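Service Robotics Practicum, Handout 7: The Grip That Wouldn't Let Go
Notes by Meirion Voyle

Okay, so last time we finished force limits and I promised you a real fault to chew on. You're getting the Wirine bed-making fault, which ate most of my December and which I still think about more than is healthy.

Quick background for those of you who missed the lab tour. Wirine is our bed-making routine. It runs on a two-armed legged robot with a hand at the end of each arm, and the job is dull on purpose: take hold of the bedding, lift, pull, smooth, let go, step. We had logged 1,017 grasps on it before the fault showed up, so we were feeling pretty good about ourselves!

Then on grasp 423 of the second batch the right hand closed on a fold of sheet, pulled, and stayed closed. The arm moved on to the next step with the sheet still in its fingers. The legs started a side step, the sheet went tight, and the whole robot got tugged toward the mattress. Caradog Wogan was on the stop button and hit it fast. Nothing broke, but the torso had tipped far enough that the balance controller was already taking a recovery step, and there was a nightstand on that side.

What the log said

The log said the hand was open. That's the part I want you to stare at. The release command went out, the finger controller answered "done," and the arm planner believed it. The fingertip pressure readings were still high the entire time (I plotted them later and felt a bit sick), but no one upstream was reading them once "done" came in.

The "done" message came from a timer. Somebody - me - had written it that way early on, when the position feedback was noisy, and I meant to go back and fix it. The timer gave the fingers 48 ticks to open. With thick fabric bunched in the hand and the sheet pulling back, they needed more than that, and on the bad run they stalled partway and sat there.

What we changed

The release now finishes only when finger position and fingertip pressure both agree. If they don't agree within the limit, the arm goes slack along the pull direction and the legs are locked out. We also put a ceiling on pull force, set at 22 newtons for sheets, and the balance controller can now veto the arm. That last one should have been there from day one.

Caradog wants me to add that the stop button person must stand where they can see both hands. He's right, and it goes in your lab rules too.

Have a look at these before you start the exercise. 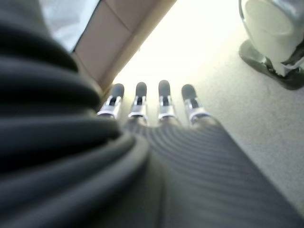
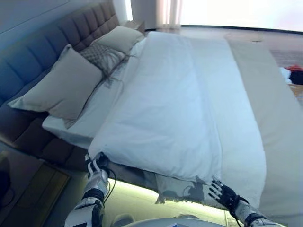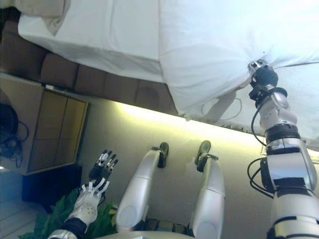
Your exercise is to write a release check for a hand that is holding cloth, and I want it on paper before anyone touches code. Start with the signals you'd trust and in what order. Fabric is nasty because it carries almost no load until it goes taut, and then it carries a lot all at once. Think about the last picture, where the right hand has the sheet pulled up into a peak and the creases run out from the grip: if the legs moved at that moment with the fingers still shut, what would your check see first, and how soon? Write down your answer even if you're unsure of it. Then tell me what the robot should do while it waits, and please don't say "retry" unless you can tell me what happens on the third retry.

Two things people got wrong last year. A lot of you checked pressure only, and a fingertip with cloth snagged on one side can read near zero while the hand is still very much attached. And several of you dropped the arm completely on a fault, so think hard about what a limp arm does to the balance of something standing on two legs.

One to two pages, hand drawn state diagrams are fine (I like them better, really). The full log from the bad run is in the Wirine folder on the course share, with the pressure columns put back in. Read it before you come to lab, and bring your questions to me or Caradog.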